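Why grey paint is harder to match than it looks

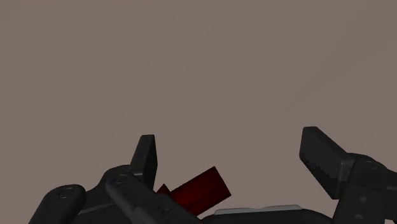
Dark charcoal on a plain taupe-grey ground. Computer rendering.

A repair to a red door usually passes. The same repair to a grey wall often shows from across the room, and the fault is seldom in the tin.

Most greys sold for interiors are white paint with small additions of black, yellow oxide and red oxide. Taupe sits towards the red and yellow end. The additions are so small that a slight dosing error moves the colour visibly, and the eye is at its most sensitive near neutral.

Light adds a second problem. Two greys made from different pigments can agree under a 3,000 kelvin lamp and part company in daylight. The trade calls this metamerism. Mullberg, a paint maker in Cusley, changed its black pigment in February and now advises decorators not to mix old and new batches on one wall.

Sheen is the third. A matt surface scatters light evenly, while a satin one returns more of it at low angles and looks darker when viewed square on. Rollers leave a different texture from brushes, so a brushed patch on a rolled wall can show even with paint from the same tin.

The usual advice holds. Test on card of at least 600 mm square, give it 2 coats, and look at it by day and by lamp. Let the card dry fully – emulsion shifts as the water leaves. For a patch near a window, repaint the whole wall to the corners. A change of plane hides small differences that a flat surface will not.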